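Refinishing the strip-wood table, and what is allowed back on it

3 Jun 2018

The oil on the workroom table had reached the point where a damp cloth left a grey mark, so last weekend I took the surface back and started again. These are notes for my own reference, with some remarks on how the top is being used now.

The top is made of long wooden strips glued side by side, bought second-hand from Toldale when they cleared their old premises. It is 47 mm thick at the front edge and slightly less at the back, where a previous owner had been at it with a belt sander. I scraped it first, then sanded along the strips with 120 and 180 grit. Going finer than that gains very little under oil, as the wood closes up and takes less of it.

Three coats of Mullent hard oil went on, thinned for the first coat only. The tin says 6 hours between coats. I left each one overnight, and wiped off the surplus after twenty minutes every time. One tin of 390 ml was enough, with a little left over for the underside. The colour has settled at a warm honey, lighter than before.
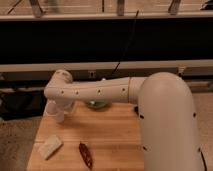 The table back in use, with something small and green already on it.

The rule since the refinish is that small items live in a container or go back to the shelf. The old surface suffered mostly from things being dragged across it: grit gets under a flat base, and one push is enough to cut through the oil. A dish with a rounded underside touches the wood over a small area and tends to be lifted, so it does less harm. I considered a mat, but a mat traps moisture and leaves a pale rectangle that takes a season to even out.

Seams are the other weak point. On a top like this the glue lines run the full length, and if the wood dries out in winter they open slightly and collect dust. I went over them with a stiff brush before oiling – a vacuum nozzle alone does not lift what is packed in.

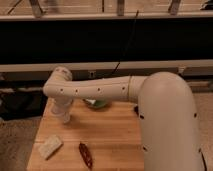 Maintenance from here should be light. A dry cloth daily, a barely damp one when needed, and a thin refresher coat in October before the heating goes on. For marks I use Caviven soap flakes dissolved in warm water, applied sparingly and wiped along the strips. Washing-up liquid strips the oil and I would avoid it altogether.
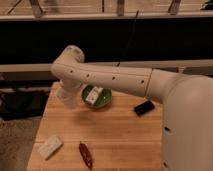
Sorting by size has worked better than sorting by purpose. My earlier system, copied from an Alemayehu storage leaflet, put everything used for one job in one tray, and the trays grew until they covered the table. Now the bowl takes only what fits in it without standing above the rim by much. The little white piece with the green patch qualifies and lies in there at a slant. The white block towards the front is a size up and stays out on the wood, as does the black item to the right of the bowl. Both have flat faces, so both are to be picked up and set down, never slid.

The remaining job is the back edge, where the sander damage still shows in low light. It needs a cabinet scraper and a straight batten clamped underneath as a guide, and I have yet to find a batten that is straight over the whole length.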